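# In Praise of the Paper Cup and Its Lid

I keep a stack of paper cups on the shelf above my kettle, and I'm very fond of them. I have proper mugs too, lovely heavy ones, but every morning on the way out the door it's the paper stack I reach for. Thirteen steps to the gate and the first sip is mine!

It began in December, when a coffee stand called Skukeck opened in the parking lot behind the Beddoe hardware store. I went for the coffee (dark, a little smoky, very good with a cinnamon bun) and came away thinking mostly about what it was served in. The cup was thick and plain and pleasantly rough under the fingers. The lid went on with a click I could feel in my thumb. I walked up to 3 blocks with it in my coat pocket, which I don't recommend, and my coat came through fine.

So I started paying attention, and there is so much to pay attention to. Take the rim. On a paper cup the top edge is rolled outward into a tight little tube, and that roll does an enormous amount of work. It stiffens the mouth of the cup so you can hold it near the top without squashing it. It makes a soft edge for your lip. And it gives the lid something to grab! Run a fingernail around the underside of a lid and you'll find the groove where the roll sits.

Then there's the seam, the straight line down the side where the paper overlaps. Every barista I've asked has a view on it. At Skukeck they turn the sip hole away from the seam, always, and if you watch the hands at the counter you'll see the small twist of the wrist before the lid goes down. I tried it both ways at home over the sink. With the hole right over the seam I got a slow dribble down the side, and with it turned to the opposite side I got nothing at all. I now do the twist without thinking.

Stacking is another pleasure. The taper that lets one cup slide into the next also makes them cling, and a long sleeve of cups in dry weather can be a real wrestling match. The trick I learned is to roll the top cup a little between finger and thumb as you pull. My own sleeve came from Wurkis, a packaging supplier that sells to small cafes and, happily, to people like me. I bought 200. They arrived in a box as tall as my toddler, who has claimed it.

Putting on the lid is the part I love best. Most people push down flat with a palm, and that's how you get a hot splash over the knuckles. The better way is to come in at a slant — catch the far edge of the rim first, then lower the near side and press your way around with two fingers until it seats.

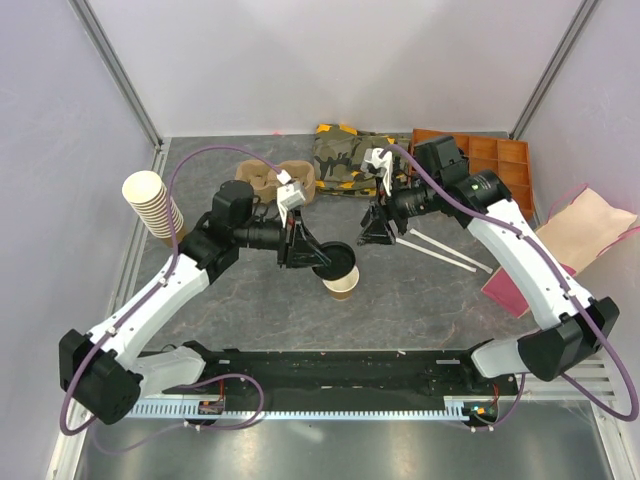

Once it has seated, go around a second time. I mean it, a full lap, pressing as you go. A lid can feel finished while one stretch of it is only perched on the rim, and you won't learn which stretch until you tip the cup toward your mouth on a moving bus.

After that comes the carrier, and I have grown to adore the molded pulp kind. It's the same family of stuff as an egg carton, with hollows that hug the bottom of each cup. If you're carrying only two, put them in opposite corners so the weight balances. The Hosau bakery near me hands them out freely and takes clean ones back, and I've used a single carrier for 3 weeks of Saturday-style breakfasts, eaten on whatever morning we please. It has also held seedlings, loose batteries and a set of paints.

The basil is doing well in it.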